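Home Helper Arms: Before You Let One Tidy a Shelf

The Clelov arm is sold as a hands-off tidier. Ours came with 24 preset chores, and the one called Shelf Reset is the one that went wrong. On a Saturday it closed on a small clock, lost its position and kept squeezing. The stop button in the app did nothing. The plug did.

Prurkelico, who make the gripper, call this a "grip hold event." I call it a jam. A few habits have helped since.

Put the arm on a switched outlet you can reach without leaning over it. Don't trust the app for this.

Spread things out. Books, clocks and racks standing close together are where it fumbles, whatever the brochure says about clutter.

Keep chains and pendulums well away from the fingers. A hanging weight is easy to snag – and a snagged chain can bring down the whole clock.

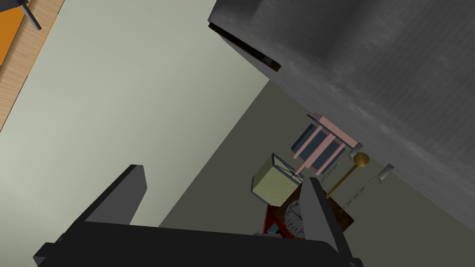

Can I pull something out of the fingers if they jam?
Only with the power off at the wall. Wait for the fingers to go slack, then open them by hand from the base end.

Set grip force to 3 for anything with a glass or painted face. The factory setting is higher and I see no use for it on a shelf.

Error 887 means the arm has lost its position. The manual says to press Resume. Don't – send it home first, with the shelf cleared.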